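Okstead two-arm sorting kit, anyone running one?
Forum: Small Shop Automation > Product Talk

panelshop_rick
We do control panels and rebuild old operator stations, so we end up with bins of mixed push buttons, e-stops and contact blocks. I'm looking at the Okstead kit with two arms on a bench, parallel grippers, and the Lorkach sorting software. Quote came in at 671 a month on a lease with training included. Does anybody have real hours on one?

daka_user
Had ours since June. We came over from a Daka single arm, hence the name. Setup took two of us most of a day. The longest part was getting the arms to agree on where the table was. After that you teach it each part by placing it by hand and saving grasps. We have 33 parts saved now. Bench during a sort, brown paper down so the parts don't slide: 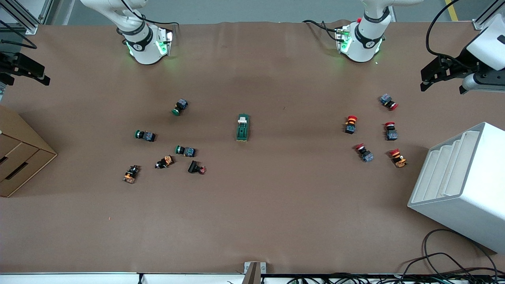
Green and red buttons, e-stops and a few odds and ends on the bench. Drawer unit on the left, stepped rack on the right.

The plain buttons were easy to teach. E-stops took longer. The head is wider than the body and if the gripper comes in at a bad angle it pushes the thing across the table. I ended up saving separate grasps for standing up and lying down.

tmk44
What's your rate? The brochure says 600 parts an hour and I don't believe it.

daka_user
You shouldn't. I've never seen 600. With parts spread out like that we get almost half. If they are piled up it's a lot worse, it will pick two or stop and ask for help.

oldrelay
So a person with two hands and a coffee beats it. I can sort a bin of buttons by color faster than it takes to boot that thing up. For 671 a month I'd put the money toward a part-time kid.

daka_user
For one bin, sure. We run it after 5 pm and pick up the result in the morning. Speed doesn't matter much to me at that point.

oldrelay
And when it stops at 5:20 with a relay base stuck in the jaws?

daka_user
Then it sits till morning. Happened 17 times the first month, I kept a log for support. It's down to a couple a month. Most were long parts it grabbed by the end. Updating Lorkach fixed some of it and longer finger pads fixed some more.

wgb_controls
We demoed the same kit through Dissanayake and passed on it. Arms were fine. My complaint was the cables. You have to leave slack for the full reach and there is no good place to put it, so it lies on the table or hangs off the edge. On our demo unit a loop got dragged into the work area and the arm stopped on a force limit. They said route it behind the frame. There wasn't enough length to do that.

daka_user
Cables are a fair complaint. Ours are still a mess by the rack. Ask for the longer set when you order, it's a separate line on the quote.

tmk44
Does it tell a normally open block from a normally closed one?

daka_user
No, not by shape. If the color is different and it's facing the camera, yes. Otherwise it goes in the "check" drawer and a person looks at it.

panelshop_rick
That's a problem for us, half our bin is contact blocks. Dissanayake offered to run a box of our own parts if I ship it to them. Think I'll do that before signing anything.

wgb_controls
Do that. Send the dirty ones too. Our demo parts were all new and I'd have liked to see it try something with grease on it.

oldrelay
Post the numbers when you get them. I'll still take the kid.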